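Part 2: Setting up your Orine wall shelf

Okay, so you've got the box open and the parts sorted (if you haven't, go back to Part 1, I'll wait). I've put up more of these than I care to admit, and the steps below are the ones I follow myself. They differ a little from the leaflet in the box, mostly in the order.

You'll need a drill, a level, a pencil, and the small hex key from the parts bag. A second person is nice for step 5 but I've managed alone with a stack of books under one end!

1. Pick your wall and find out what it's made of. The gray plugs in the bag are for brick and concrete. For drywall, find the studs or buy proper hollow-wall anchors.

2. Hold the rail up where you want it and pencil a mark through the left hole only.

3. Put the level on top of the rail, get the bubble in the middle, then mark the right hole. On the long version the two holes should be 852 mm apart. Measure it. If you're off by more than 2 mm, rub out the right mark and do it over.

CAUTION: Check for pipes and cables before you drill. Don't drill straight above or below a switch or an outlet.

4. Drill both holes, vacuum out the dust, and push the plugs in until they sit flush.
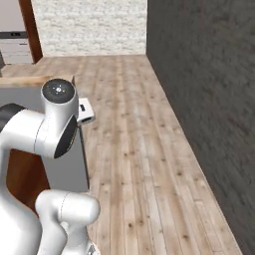
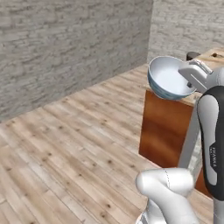 Nadja Trummer

5. Screw the rail to the wall, but leave both screws a half turn loose. Check the level again (I know, I know) and then tighten them up.

6. Hook the shelf over the rail and let it drop. You should hear a click at each end. If you only get one click, lift the shelf off and try again with a bit more of a tilt toward you.

7. Tighten the two little locking screws underneath with the hex key. Snug is plenty. I stripped one on my first Orine by leaning on it, and the replacement took most of January to show up.

Note: If you bought the shelf with the Rezende oil finish, leave it bare for 24 hours before you put anything on it. I skipped this once and still have a ring from a flowerpot.

Note: The long shelf is fine for bowls, paperbacks, a radio, that kind of thing. Keep heavy stuff near the ends, close to the screws, and please don't let anybody sit on it.

8. After a week, go back and check the locking screws. Mine usually take another quarter turn.

If you're adding the Camard side hooks, leave 200 mm free on whichever side you want them and go on to Part 3.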